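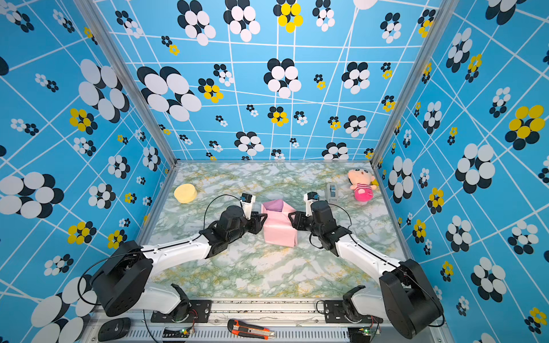
A thread on how we compare policies for two-arm handling, as a few people asked after the last one. It covers the method first, then the result, then what I'd change.

1/ The question was simple. If you train a policy on demonstrations in a patterned cell, does it cope with a different pattern, or has it learned the wallpaper? We call the test Vaher. It was Kiều Nghiêm's idea and I have run it since February.

2/ The training set is 1,891 demonstrations, all teleoperated, all with two arms and one soft or wrapped item to be handled between them. Thoa Hầu and Cường Hầu recorded most of them. Each one has a view of the whole cell and a view from each wrist.

3/ We trained two policies on it. One, Clalleo, sees every camera at all times. The other, Grurkance, is the same network, but during training we blank the whole-cell view at random so that it has to lean on the wrists. Nothing else differs between them. Same data, same number of steps, same learning rate.

4/ The walls are the part people ask about. Blue with white lines and big flower shapes made of circles, and a marble pattern on the floor. It is deliberately busy. A plain grey cell makes every policy look good, and you find out very little about which one will fall over when the background changes.

5/ There is always some clutter on the floor too. In this set-up it's a plush doll, a pale yellow sponge and a tape dispenser, all set back from the item. They are never the target. If an arm goes for one of them, the trial is scored as a failure and we stop it there.

6/ The item is pink and has a bit of give in it. Rigid boxes were too easy. With a stiff box one gripper can be badly placed and the other will carry it. With a softer one, both have to arrive in a sensible place, so a bad approach from either side shows up in the score.

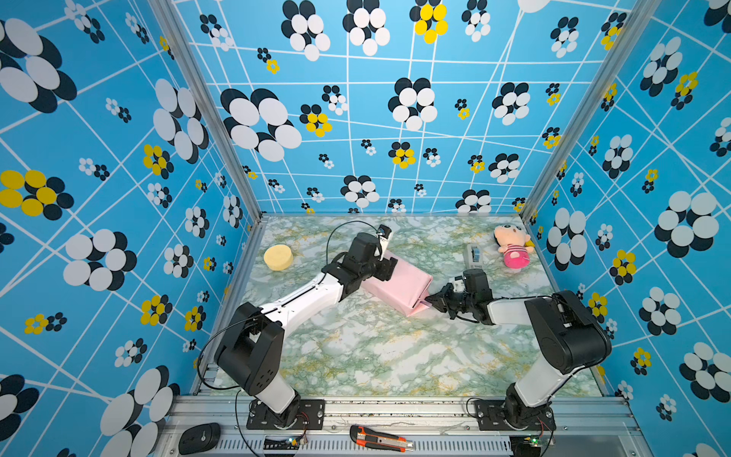
7/ Scoring. Each trial gets one of three marks: done, partly done, failed. "Partly done" means both grippers made contact with the item but the task wasn't finished. Two people score from the recordings without knowing which policy they are watching. Where they disagree, Kiều Lưu watches it and her mark stands.

8/ We ran 679 trials in total, split between the training walls and a set of walls neither policy had seen. Start positions were drawn from a list fixed beforehand, so both policies faced the same layouts. The scorers disagreed on 14 of them.

9/ Result. On the training walls there is no difference worth reporting. On the new walls Clalleo drops a long way and Grurkance drops a little. Most of Clalleo's failures come early, with one arm stopping short or coming in at the wrong height. Once it has made contact it does nearly as well as the other one.

10/ That fits the explanation that Clalleo uses the back wall to judge where it is. It doesn't prove it. Hafþór Sveinbjörnsson suggested we keep the old walls and change only the floor, and that's a fair test. We haven't done it yet.

11/ Things that went wrong. For 90 trials one of the wrist streams was saved with the wrong timestamps. The policies weren't affected, only the logs, but we threw those trials out and ran them again. The total in 8/ doesn't include the bad ones.

12/ Limits. One cell, one pair of arms, one kind of item. The new walls were also patterned, so I can't tell you what happens with a plain background or an ordinary room. Please don't quote this as "wrist cameras are enough". We didn't test that.

13/ The layouts list and the scoring sheet will go up on the Skastent page with the write-up. The recordings will take longer, as the files are large and Cường is still checking them.

14/ Next is the floor test, then a smaller item. If you have run something similar and got the opposite result, I'd like to see it. Replies are open.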